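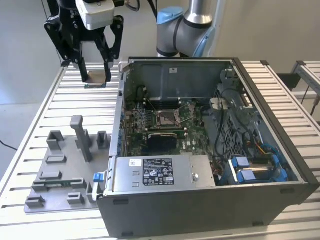
9 December 2025

Quick one, dinner's in the oven. Been meaning to write up the old Dell tower before I forget everything.

So. Same processor as before, just faster. Got it from Levente Kelemen for 10 bucks and a jar of pickles. Not a big upgrade. Enough that photo imports stop making me want to cry, hopefully.

Stuff I'd tell myself next time:

- Lay the case down flat. Side panel off, somewhere with decent light.
- Take a photo of the cables first. I forgot, then spent 13 minutes hunting for one on my phone from last year.
- Chip by the edges only. Silver side up. No fingers on the gold bits underneath.
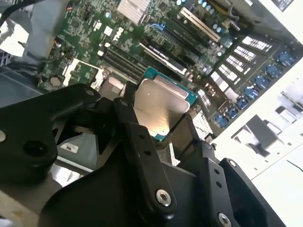 ## The socket

Lever up, bracket open, then look. Really look. Those little pins are tiny and I bent one on a different board once, cost me 133 dollars and a weekend. Find the corner mark, match it, and lower the chip straight down. No sliding, no wiggling it around. If it doesn't sit flat take it back out and check which way its turned.

Then paste. Small blob. Isla Pirihi swears by spreading it with a card, I never bother.

Keep the plastic socket cover too, put it in a bag or somthing. Mine always end up under the couch.

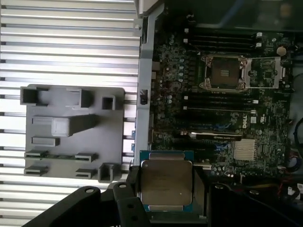
*Processor, board, and all those heatsink fins.*

Still to do: more memory, dust out the power supply, and find the box of case screws I put somewhere safe in the Ellville move. Timer's going, more later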